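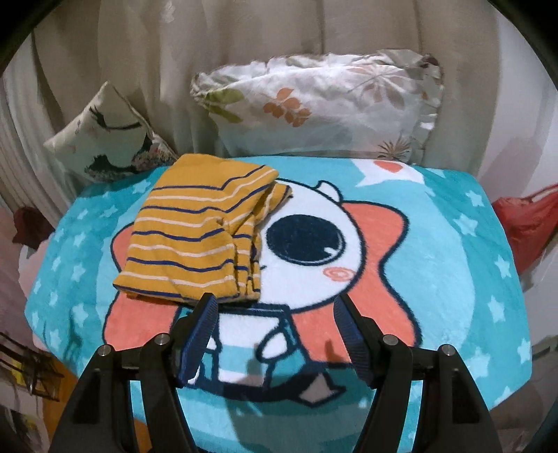

*The yellow shirt, second attempt.*

By Wednesday Lena had folded the striped shirt twice and still hadn't put it in the suitcase. It lay on the turquoise blanket, more or less a rectangle, over one side of the cartoon's big white face.

"You're smothering him," said Sevim from the doorway.

"He's a blanket."

"He has a speech bubble, Lena. There's a heart in it."

The bus to Prernidthorpe left at ten past six. The ticket had cost 60, the room at the other end would cost more, and the landlady in Darnstead had already asked twice whether the pillow was staying. It had a ruffle and an orange sprig on it, and Lena had disliked it for three years. Now she found she was prepared to fight for it.

"You hate that pillow," Sevim said.

"I hate it in a personal way. She'd only hate it in general."

Sevim sat down on the corner of the bed and looked at the shirt. It was mustard, with stripes in navy and cream, and she had lent it to Lena for a job interview at Vusavgate the September before last. Lena hadn't gotten the job. She had gotten the shirt, by the usual method of never mentioning it again.

"That's a good fold," Sevim said.

"Thank you."

"Whose is it, would you say?"

Lena gave the shirt some thought. She straightened one edge, which made the other edge worse.

"I was going to mail it to you," she said.

"From Prernidthorpe."

"Once I'd settled in."

Sevim nodded, picked up the pillow and tucked it under her arm – ruffle, sprig and all.

"I'll mail you this," she said, "once you've settled in," and went to see about the kettle.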